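Minutes, 4 April 2023, back room at Skornow

Seven of us made it, plus two who came in late and missed the biscuits. I'm writing these up again, so blame me for the spelling. The minutes from March were read and agreed, with one fix: the paint money went to Brollent and I had put Trovisus. Sorry about that!

**Money.** We have 800 dollars left for the room. Last time we thought it would be less, but the Hakim bill came in lower than the quote — 62 dollars for the hooks and the spare hinges, delivery included. It's paid. We agreed not to spend anything more on lighting until the summer.

**The gray cabinet.** This took up most of the evening, and I'll own up to doing a lot of the talking. I like it! I like that you open the door and there are things stuck up inside as well as on the door itself, and I said so (twice, according to my own notes). Others feel it has turned into the place where every small thing ends up. Both are probably fair. We talked about whether the shelf should move up a bit, seeing as there are plenty of peg holes to choose from, and decided to leave it where it is for now.

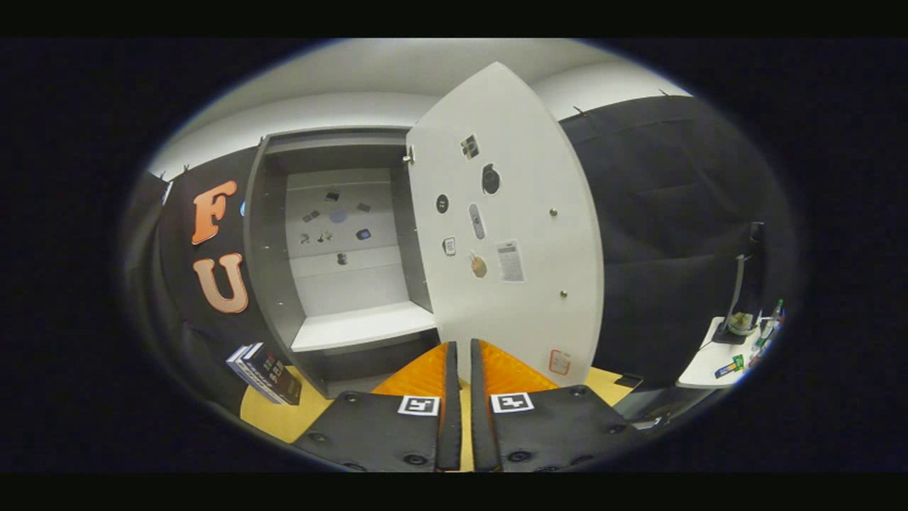 Then we got on to the door. One person wants it kept for notes and labels only, with all the bits and bobs moved to the back panel. I argued against that, as the back panel is busy already. We voted, and it was four to three for leaving the door alone until the next meeting. Anyone who has stuck something up and wants it back should take it down before then. I'll bring a box for strays.

The two brass knobs stay. There was a suggestion to swap them for plain white ones from Trovisus and it got no support at all.

**Black fabric on the walls.** We're keeping it. It needs a going-over with a lint roller, and I have offered mine, though I'd like it back this time. Brollent can sell us more of the same cloth at 53 dollars a roll, and we agreed to hold off.

**The old print.** The framed street map dated 1867 is still at my house. I'll bring it in once we know which wall it's going on — please, somebody decide, it's blocking my hallway.

**Jobs before next time**

- Lint roller: me
- Box for strays: me again
- Ask Hakim if unused hooks can go back: the two latecomers
- Sweep the floor: whoever is in first

Next meeting same place, same time. Bring your own mug.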